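Portes ouvertes chez Priller, vite fait

Vendredi 10 novembre 2023, notes prises dans le train du retour, donc en vrac. Atelier de sièges de bureau, visite annoncée à 14 h, partis à 14 h 20. Café correct.
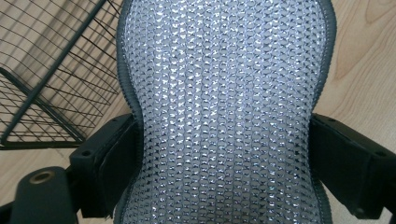 On commence par les dossiers. Maille gris argenté, petites boucles, ça brille presque comme une cotte de mailles. Bordure anthracite tout le tour, côtelée, qui suit bien le creux de la taille. J'aime beaucoup. Les supports en plastique noir mat de chaque côté, moins : massifs, anguleux, les trous de vis bien en vue sur le dessus. Question de goût.

Guide : Tobias Iwasaki, parle vite, connait tout par coeur. La maille vient de chez Brurimach, en rouleaux de 60 mètres. Coupe, puis bordure cousue, puis tension sur le cadre. La tension c'est le poste difficile d'après lui, trois semaines pour former quelqu'un. Pas pu essayer, dommage.

Ensuite la salle d'essais. Bruyant !! Un dossier poussé, relaché, poussé, relaché. Compteur à 2 038 quand on est passés. Pas retenu à combien ils arrêtent.

Stock : environ 2 805 sièges expédiés en octobre, surtout des commandes Begay. Le modèle Evolbridge arrive au printemps, même maille mais en plus sombre. Pas de prix, j'ai demandé deux fois.

Pas vu la peinture, fermée le vendredi après-midi. A refaire un matin. Parking minuscule, prendre le bus 3 et descendre au rond-point, cinq minutes à pied.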